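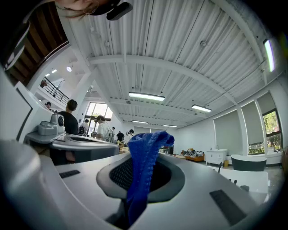
Grabar demostraciones con la pinza de mano: prendas de punto

Esta guía cubre la captura de demostraciones manuales con la pinza Etton para tareas con tejido. Se supone que la pinza ya está calibrada y que Duratau, el programa de grabación, está instalado en el equipo.

Preparación

1. Cree una sesión nueva en Duratau y asígnele un nombre de tarea. Una sesión admite una sola tarea.
2. Compruebe que el espacio libre en disco supera los 50 GB.
3. Abra y cierre los dedos hasta el tope tres veces. La lectura de apertura debe volver a cero; si no vuelve, repita la calibración.
4. Grabe un barrido de 30 segundos del puesto de trabajo, despacio y sin coger nada. El barrido sirve de mapa para todas las demostraciones de la sesión.

Grabación

5. Parta siempre con los dedos abiertos y la muñeca recta.
6. Acérquese al tejido y cierre sobre un pliegue. Un punto acanalado cede bastante – cierre un poco más de lo que pediría una tela lisa.
7. Levante, desplace y suelte en un solo movimiento continuo. No corrija el agarre a mitad de recorrido; descarte la toma y empiece de nuevo.
8. Espere un segundo con la pinza quieta antes de detener la grabación.

Cambie la posición inicial de la prenda cada 10 tomas. Para una política básica de recogida usamos 600 demostraciones.

Exportación

Exporte en formato Mostyn con la opción «recortar pausas» desactivada. Si el seguimiento se pierde en una toma, Duratau la marca en rojo – no la incluya en la exportación.

Última revisión: 9 de noviembre de 2023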